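5 Setting up the grasp planner

This section covers first-time configuration of the Drenby grasp planner on a cell with a six- or seven-axis arm, a finger gripper and a fixed overhead or side camera. Complete section 4 (camera calibration) before you start. Commands are entered on the planning computer unless a step says otherwise.

5.1 Before you begin

You need:
- a calibration file with a reprojection error that passed the check in section 4
- the gripper model for your end effector, including hoses and cable loops
- a controller account with motion rights

CAUTION: The planner sends motion commands as soon as a plan is accepted. Keep the controller in reduced-speed mode until you have finished 5.5.

5.2 Define the bin

1. Open the cell file and go to Containers > New.
2. Enter the inside length, width and depth of the bin. Measure at the floor, not at the rim.
3. If the bin has a divider, add each compartment as a separate region. Give each one a short name. Region names may not contain spaces.
4. For a sloping divider, set Wall type to Inclined and enter the angle in degrees. A vertical wall model will let the fingers touch the slope.
5. Add anything fastened to the rim as a static obstacle. Clamps are the usual omission. Model the handles as well as the jaws.
6. Select Save and reload. The status line should read CELL OK.

Note: Changes to a container are not picked up by a running planner. Reload after every edit.

5.3 Set the perception limits

1. Open Perception > Depth filter.
2. Set Floor margin to 4 mm. Lower values cause scratches, dust and scuffed paint to be reported as objects.
3. Set Max segments to 23. Above this value, cycle time rises sharply on the standard computer.
4. Leave Merge touching off for mixed items. Turn it on only when every item in the bin is the same part.
5. Run percept --once and check the overlay. Each item should carry one outline. If one item carries two, raise Smoothing by one step and repeat.

Open or ring-shaped items are outlined by their outer edge unless Keep holes is on. With Keep holes on, the planner may place one finger inside the opening.

5.4 Set the planning limits

1. Open Planner > Candidates and set the count to 115 per segment.
2. Set Wall clearance to 14 mm for every region.
3. Enable Cable envelope. The planner then treats the dress pack at the wrist as part of the arm - plans that would press it into a bin wall are rejected.
4. Set Occlusion policy to Wait. While the arm is over the bin, the camera cannot see what lies under it, and the planner will hold the last complete view until the arm is clear.

Load the bin with items of different shape and stiffness for the first trial. A cloth item lying against rigid ones is a good test of segment boundaries. Keep at least one item by itself near a corner to exercise the wall clearance check.
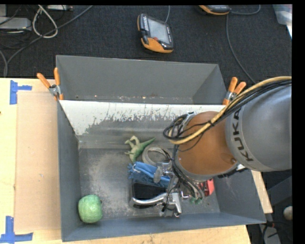
5.5 First run

1. Confirm that the pendant is within reach and the controller is in reduced-speed mode.
2. Run plan --dry. The planner lists candidates with scores and sends no motion.
3. Run plan --step. Accept each waypoint from the keyboard.
4. If the planner returns E_NO_PATH for every segment, check the clamp models first, then Wall clearance.
5. Save the log. Support requests go to Nhi Khổng at the Clallthorpe office - attach the log and the cell file.

CAUTION: Do not lower Wall clearance to clear an E_NO_PATH error until the bin dimensions have been measured again.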